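Clillbridge Folding Station Records
Data card, version 2

Summary

This release contains teleoperated and autonomous records of a two-armed robot folding and stacking pants at the Clillbridge garment rental depot. It also contains shift notes and interview notes from the staff who work at the folding tables. The two parts are released together so that changes in the robot's operation can be read against changes in the work of the people next to it.

Maintainer: Pei-shan Kan
Station hardware and logging: Po-yen Liao
Interviews and coding of notes: Sum-yee Tsao
Last updated: Mar 1, 2022

Contents

episodes/ joint positions, gripper commands and camera streams, one folder per episode
shifts/ table assignments and handover notes, plain text
interviews/ coded notes, no audio
schema.txt field names and units
CHANGES.txt differences from version 1

Task definition

An episode starts with at least one garment on the table and both grippers open. It ends when the operator or the controller marks the garment as stacked, or when the episode is stopped by hand. Garments are pants in mixed colors and fabrics, along with other returned items that reach the table in the same load. Sorting by size is not part of the task and is done by a person before the load is brought over.
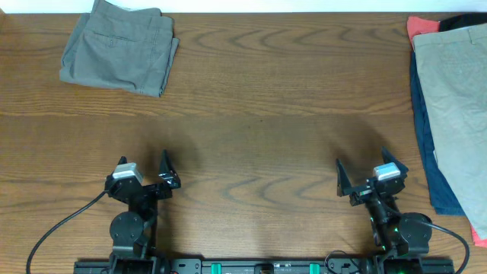 Stacks are not squared by the robot. In the first months a depot worker squared each stack before bagging, and this step was missing from the original time estimates. It was added to the shift notes in August under the code SQ. Episodes recorded before that month have no SQ entries, and a missing code in those files should be read as unknown.

Changes to the work

Before the station was installed, folding was done by hand at all tables, and workers rotated between folding, sorting and bagging. After installation, one person per shift was assigned to the station as attendant. The attendant loads garments, clears stops, checks folds and squares stacks.

Sum-yee Tsao interviewed 22 workers. Coded themes are listed in interviews/codes.txt. The most frequent were:

Less wrist and shoulder strain on attendant shifts (code STR)
Longer periods standing in one place (code STD)
Difficulty leaving the table when stops come close together (code STP)
Unclear responsibility for a bad fold found after bagging (code RSP)

The last item led to a change in procedure. Chia-jung Yuen, the shift lead, removed the attendant's initials from the bag label and replaced them with the station number. Pay grade for the attendant role was still under discussion when this version was prepared, so the shift notes carry no grade field.

Two workers asked for their interview notes to be withdrawn. Those notes are not in the release and are not counted in the number above.

Collection

Operators trained on the Barbieri practice table before recording. Each operator completed 80 practice folds, none of which are included. Depot staff could decline operator training without losing attendant shifts. Pak-hei Hung wrote the stop logic and the Stumel logger, which writes a timestamp for every manual stop. The reason for a stop is typed in by the attendant and is often left blank during busy loads.

Known problems

Stop reasons use free text in two languages. No translation is supplied.
Gripper force is not measured. The field grip_cmd is the commanded opening only.
Time per garment does not include loading, and should not be compared directly with the hand-folding times in shifts/baseline.txt.
Handover notes from the Tunholm site use an older table numbering. A mapping is in schema.txt.

Use

The episodes may be used for training and evaluation of manipulation policies. The shift and interview notes may be used for research on work organization. They may not be used to rate, rank or identify individual workers, and joining shift notes to staffing records is not permitted under the license.

Corrections should be sent to the maintainer with the episode folder name and the field concerned. Withdrawal requests from workers are accepted at any time and are applied in the next version.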